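Resort workshop, Irnley base station. Notebook, January, second shift

06:40. Carried over from last night: edge work on the rental fleet, binding checks on the Ammann demo skis, wax trial for the upper runs. Snow report from Prarklow has new snow over old refrozen base, air colder than yesterday at the top and close to freezing at the village. Guests going up on the first gondola will meet both in one descent, so the one-wax answer for the rental fleet still stands. The trial is for the demo skis only.

Binding checks. All seven pairs of the Ammann demos went on the release tester. Toe values fine on every ski. Heel on pair 2, left, came out high on the first pull and high again on the second. Stripped the heel piece, cleaned old grease off the track, put fresh grease in, reset the indicator. Within range on three pulls after that. Left ski logged as serviced, right ski cleaned the same way so the pair matches. Tag back on green.

Forward pressure was off on two pairs that came back from the Suvow shop across the valley. They had been adjusted for a longer sole and returned without being reset. Same thing happened in December. Rule for us until it's sorted: anything that comes back from Suvow gets forward pressure checked at the counter before it goes on the rack, whatever the tag says. 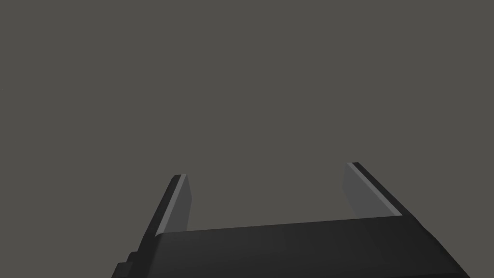 Edges. Base bevel left alone on the whole fleet. Side edge at 88 for the all-mountain skis, 89 for the beginner skis. The beginner pairs have been coming back from the nursery slope with rust along the tail, which comes from leaving them flat in the hotel ski rooms overnight. Light pass with the fine stone is enough. Don't put them through the machine for that, we lose base every time and those skis have a full season to go.

Machine counter at start of shift 3,453. Belt is past the point where I like it. It still cuts, but the structure at the tips is shallow and uneven compared with the middle of the ski. Changed the belt at 09:15 and ran one scrap ski through twice before using anything from the rack. Structure even from tip to tail on the scrap. Coolant topped up. Filter needs doing tomorrow, it was gray right through.

Wax trial. Ski A with the standard universal, ski B with the cold block, same model and length, both brushed out with nylon then horsehair. Skied on the straight section below the Prarklow mid station, flat light, no wind to speak of. B was faster in the top part and dragged badly once the snow softened near the road crossing. A was even all the way. Not a proper test: one skier, swapping skis between runs, and the track got more polished as the morning went on. Repeat with the order reversed before anyone changes what we put on the demos.

Boots. Dryer rack 2 is running cool on the lower row. Liners from that row were still damp at the toe at opening, so they went out late and we had a short line at the counter. Thermostat reads correct. Suspect the fan or the duct behind it. Using the upper rows only until it has been opened up.

Stock. Inventory sheet says 404 pairs of poles. Hooks by the door are short of the junior sizes again and there are too many of the longest. Moved a bundle over from the Irnley village store. Basket order placed with the usual supplier, screws for the demo plates also low.

Open items for next shift:
Filter on the stone grinder.
Dryer rack 2, take the back panel off.
Wax trial, reversed order, same section, earlier start if the mid station opens on time.
Pair 2 back on the tester after its next day out, both heels.
Call Suvow about the sole length resets.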